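关于我们

首页 > 关于 Osholm > 学校简介

Osholm 餐饮服务学校是一所面向成年人的职业培训学校，主要教授团体供餐、食堂管理和餐厅服务。学校的前身是 Brulell 食品公司的内部培训部，最早只给本公司的食堂员工上课，后来陆续有外单位送人来学，培训部便独立出来，改用现在的校名。

学校目前有在读学员 248 人，专职和兼职教师 34 人。学员年龄差别比较大，有刚毕业的年轻人，也有在食堂工作多年、想补一张证书的老员工。小班上课，每班不超过 15 人。理论课和实操课的课时大致各占一半，具体比例看课程。

校长 Bethel Sisay 早年在医院食堂做配餐，后来做过采购和厨房主管，在 Brulell 培训部任教期间编写了学校第一套教材。教务主任 Kidus Gidey 负责排课、考核和实习安排，学员报名后收到的第一封邮件一般由他发出。

我们教什么

学校开设三类课程。

基础课程为期 40 天，适合没有从业经验的人。内容包括食品安全、个人卫生、刀工、冷热菜的基本操作、分餐和餐具清洗。学完参加校内考核，合格者发给结业证书。

管理课程面向已经在岗的领班和主管，讲菜单计划、成本核算、排班、库存和供应商管理。课程安排在晚上和周末，学员可以带着自己单位的实际报表来上课，老师会在课上一起看。

服务课程以餐厅前厅为主，讲迎客、点单、上菜、撤台、投诉处理。需要英语授课的学员可以单独报一个班，每年五月开一次，报满为止。

校舍和设备

教学楼一共两层，位于 Hetow 路。一楼是实操厨房、洗消间和仓库，二楼是教室和办公室。实操厨房分冷菜区和热菜区，每个工位配有独立水池。楼后面有一小块停车位，上下课时段比较紧张，建议坐公交车来。
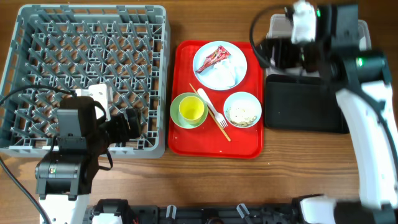
餐具回收和清洗在很多培训班里只讲半节课，我们把它单独列为一个单元。食堂里餐具周转不过来，前面的菜做得再快也没有用；洗消不合格，整个食堂都可能停业。单元的第一部分讲回收：用过的餐具先集中到托盘里，比如那只红色托盘，再按大小和材质分开，倒掉残渣，然后上架。灰色的餐具架里面有成排的斜格，学员要知道哪一种餐具适合放进这类架子，哪一种要另外摆放。第二部分讲洗涤剂的用量、水温和消毒时间，第三部分讲存放和盘点。考核时每人独立完成一轮，老师按评分表打分，不合格可以补考一次。

采购和原料

实操课的蔬菜大部分来自 Ambaye 合作农场，每周送货两次。学员轮流参加验收，学习看送货单、称重、检查外观和记录温度。验收不合格的原料当场退回，单据由学员填写，老师签字。肉类和干货由固定供应商提供，供应商名单每年重新审核一次。

实操课做出来的饭菜供应校内午餐。午餐对学员和教职工开放，也接受附近单位预订，收入用来补贴原料费用。菜单每周一贴在一楼走廊，有过敏情况的请提前告诉厨房。学员做的菜水平有高有低，开课头两周以炖菜和汤为主，后面花样会多一些。

实习和就业

基础课程的学员在结业前要完成一段实习。实习单位包括企业食堂、医院、学校和养老机构，由教务处统一联系，学员也可以自己找单位，但要提前交教务处审核。实习期间每周写一份简短的工作记录，带队老师会到现场看一次。

学校不承诺包就业。我们会把招聘信息贴在二楼公告栏，也会应用人单位的要求推荐学员。推荐时只提供考核成绩和出勤记录，其他情况由双方面谈。

学费和报名

学费包含教材、工作服一套和实操原料，不含住宿。学费可以分两次缴清，第一次在开课前，第二次在课程过半时。单位集体报名的，请由单位经办人直接与教务处联系，发票抬头以单位提供的为准。

报名需要携带身份证件、一张近期照片和有效的健康证明。健康证明没有办下来的可以先上理论课，进实操厨房之前必须补齐。

开课前五天以上退学的，学费全部退还。开课以后因病或者工作调动不能继续的，可以保留名额，转到下一期，不另外收费。

参观

学校欢迎报名前来参观。参观时间为工作日下午，请至少提前一天预约。进入实操厨房需要穿鞋套、戴帽子，入口处有提供，长发请扎好。上课期间请不要和正在操作的学员交谈，有问题可以问带队的老师。

联系我们

地址：Hetow 路，Osholm 餐饮服务学校，办公室在二楼楼梯口左手边

报名和课程咨询：教务处，Kidus Gidey

单位合作和午餐预订：校长办公室

办公时间：周一至周五，上午九点至下午五点，中午不休息

本页内容更新于2022年3月17日，星期四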